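Tennisball im Haushalt: Was die Tipps taugen und was nicht 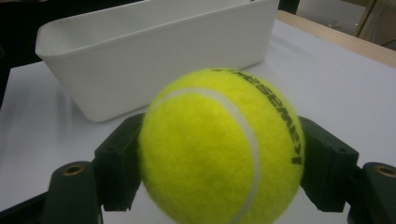

Haushalt & Werkstatt / Tipps im Test

Kaum ein Gegenstand wird in Haushaltsratgebern so oft empfohlen wie der Tennisball. Er soll Daunen auflockern, Streifen vom Boden holen, Schraubdeckel öffnen, den Rücken massieren und beim Einparken helfen. Wer drei solcher Listen gelesen hat, kennt alle, denn sie schreiben voneinander ab. Ich habe mir in den letzten Wochen die gängigsten Vorschläge vorgenommen und bin bei den meisten nicht überzeugt.

Zum Material vorweg: Der gelbgrüne Filz ist faserig und hält Staub fest, die helle Naht dagegen ist glatt und liegt etwas tiefer. Wer mit dem Ball reiben will, nimmt also eine Stelle ohne Naht. Der schwarze Aufdruck kommt mir auf hellen Flächen auch nicht an die Wand, ob er nun abfärbt oder nicht. Ausprobieren kann man das an einem alten Lappen.

Daunenjacke im Trockner

Der Klassiker, und er funktioniert halbwegs. Zwei oder drei saubere Bälle mit in die Trommel, niedrige Temperatur, lange Laufzeit. Die Klumpen lösen sich besser als ohne Bälle. Was in den Listen fehlt: Es ist laut, und zwar so laut, dass man es abends im Mietshaus lassen sollte. Neue Bälle riechen außerdem nach Gummi, und der Geruch geht bei Wärme gern auf die Wäsche über. Ich stecke sie deshalb in alte weiße Socken und knote diese zu. Dann klappert es auch etwas weniger. Vor dem Trocknen in das Pflegeetikett der Jacke schauen, manche dürfen gar nicht in den Trockner.

Bei Handtüchern habe ich keinen Unterschied gemerkt. Die angebliche Stromersparnis, die überall steht, konnte ich ebenfalls nicht nachvollziehen. Eine Ladung mit 1772 Gramm Handtüchern brauchte mit Bällen 45 Minuten, ohne Bälle genauso lang.

Schwarze Striche auf dem Boden

Ein Kreuz in den Ball schneiden, auf den Besenstiel stecken, Striche wegreiben. Auf dem PVC im Flur ging das gut, auf Fliesen auch. Auf geöltem Holz würde ich es lassen, dort blieb bei mir eine matte Stelle zurück, die man im Gegenlicht sieht. Ein feuchtes Tuch hätte vermutlich gereicht.

Zum Schneiden: Der Ball rollt weg und das Messer rutscht auf dem Filz ab. Bitte nicht in der Hand halten. Ich spanne ihn leicht in den Schraubstock und steche mit einem scharfen Teppichmesser an der Naht ein, dort findet die Klinge am ehesten Halt. Bälle mit Innendruck zischen beim ersten Stich, danach geht es leichter. Trotzdem Handschuhe.

Schraubdeckel öffnen

Halber Ball, Gummiseite auf den Deckel, drehen. Bei Marmeladengläsern klappt es, bei breiten Gurkengläsern ist der halbe Ball zu klein. Ein Haushaltsgummi um den Deckelrand leistet dasselbe und muss nicht erst zersägt werden. Wer ohnehin einen halben Ball übrig hat, kann ihn in die Schublade legen — extra dafür einen zu opfern, halte ich für Unsinn.

Stuhlbeine

In Schulen sieht man es häufig, zu Hause gefällt es kaum jemandem. Leise ist es. Der Filz sammelt aber Haare und Krümel und schiebt sie dann durch die Küche, und nach ein paar Wochen hat man vier graue Klumpen unter jedem Stuhl. Filzgleiter zum Schrauben kosten wenig und lassen sich wechseln. Bei dünnen Metallrohren drückt sich das Rohrende mit der Zeit durch den Ball.

Parkhilfe in der Garage

Ball an einer Schnur von der Decke hängen lassen, so dass er die Scheibe berührt, wenn der Wagen richtig steht. Das ist der einzige Tipp, gegen den ich nichts einzuwenden habe. Bei mir hängt die Schnur 1102 Millimeter unter dem Balken, aber das Maß hilft niemandem, es hängt von Auto und Decke ab. Erst einparken, dann abmessen, dann knoten. Für die Schnur mit einer Ahle zwei Löcher stechen und mit einem Stück Draht durchfädeln. Wer zwei verschiedene Autos abstellt, braucht zwei Bälle oder gute Nerven.

Verspannter Rücken

Zwischen Schulterblatt und Wand klemmen und langsam in die Knie gehen. Angenehm, solange man nicht auf der Wirbelsäule rollt. Ein neuer Ball ist vielen zu hart, ein abgespielter besser. Wunder würde ich keine erwarten, und bei echten Schmerzen gehört das nicht auf eine Tippseite.

Woher die Bälle nehmen

Neu kaufen lohnt sich für nichts davon. Tennisvereine geben abgespielte Bälle oft gratis ab, man muss nur fragen. Vor dem Trockner oder der Küche einmal bei 40 Grad im Wäschesack waschen und mehrere Tage an der Luft liegen lassen, innen trocknen aufgeschnittene Bälle sehr langsam.

Stand: 17. April 2022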